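# About Praltach

Praltach tests machines that are sold, or about to be sold, as able to do the chores. Tidying a kitchen, loading a shelf, clearing a packing bench. We write up what they manage and send the report to whoever is thinking of paying for one.

Amparo Cáceres started the firm after 9 years running a warehouse in which two expensive sorting arms spent most of their time switched off. Līga Kairys joined in July of the second year and runs the bench. Neither of us dislikes robots. We dislike launch films.

## What we do

A maker gives us a task list and we run each task 30 times, with no one from the maker in the room. Then we move things a hand's width and run it again. Scores tend to drop at that point, and it's the part of the report our clients read first.

Our customers are mostly care homes, small factories and two hotel groups. We take no money from makers, and we turned down Hekadia and Indeo when they offered it.

## Can they do the housework yet?

No. Some can do a piece of it, slowly, on a table set up to suit them. 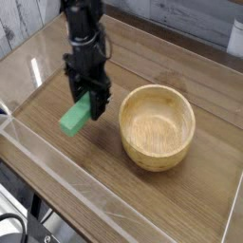

Putting things away is the chore we get asked about most, and we start with the plainest version we can think of. One green block, one round wooden bowl, a clear wall along the front edge of the table. A child would be bored by it. Two black fingers holding a block above the table is a fair start, but a sink full of cutlery is a long way off, and we'd be wary of any brochure that skips from one to the other.

Shop floors are a bit further along, provided the parts always arrive the same way up. Ours rarely did.

## Reports

Full reports go to subscribers. The Gunawan shelf-loading report is free to anyone who writes and asks for it.

Page last changed 5/8/18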